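I wanted to write about my kitchen counter for a long time, but every time I started, I began to clean it instead. In May I decided to leave out only the things we use before 11 in the morning. The toaster oven could stay, of course. My sister A-yeong Baek thinks one machine for bread is enough, but I don't agree with her. A small toaster is faster when I want only two slices. 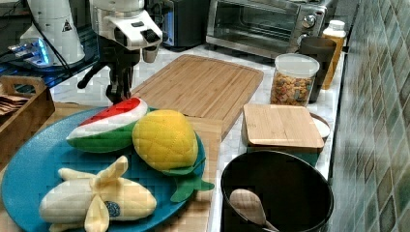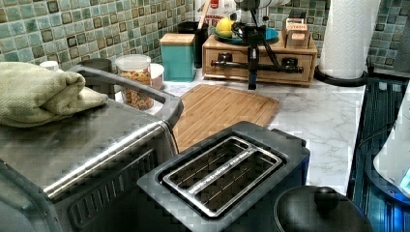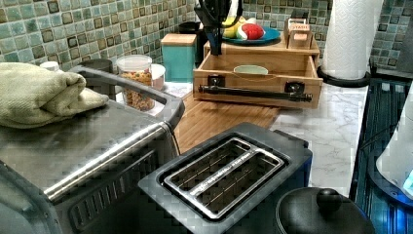 The question I still can't answer is where to keep the cutting boards. If they stand in the cupboard, I forget them and cut my apple on a dinner plate. If they lie out, they take the best space, around 50 centimeters of it. I tried a board rack from Planau for 4 weeks and gave it back, because it fell over each time I pulled out one board. Maybe I will try a hook on the cupboard door next.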